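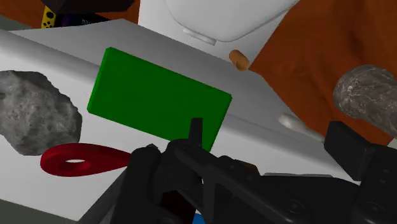
Good news from the remote driving side of Husero! I finished the second batch last night, so we now have 297 usable demos out of the 400 we planned, all in simulation. The new wrist view is a big help. With the green block lying at a slant on the white top, I can see one black finger right up against its lower corner, and I turn the wrist to match before I close (I used to guess from the room view and miss a lot). The gray rock off to the left is next on my list, and I expect it to be a pain.

On 23 February 2024 the Cirorix list member wrote:
> Are you still driving with the old hand controller? We tried
> Trirevetti and our demos came out jerky. Also, how long do you
> let people drive before they take a break?

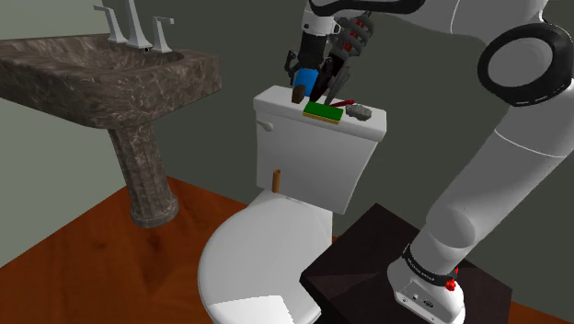 Yes, same old controller, but I turned the speed scaling way down and it made a huge difference! Jerky demos were our problem too, all through August. Try slowing the last bit of the reach and leave the rest alone. As for breaks, we stop after 20 minutes, and I throw out the first 2 runs when I sit back down, my hands need that long to settle.

I'd love to compare replays if you can share a few of yours. Mine are in the Mwakalinga folder, bad ones included.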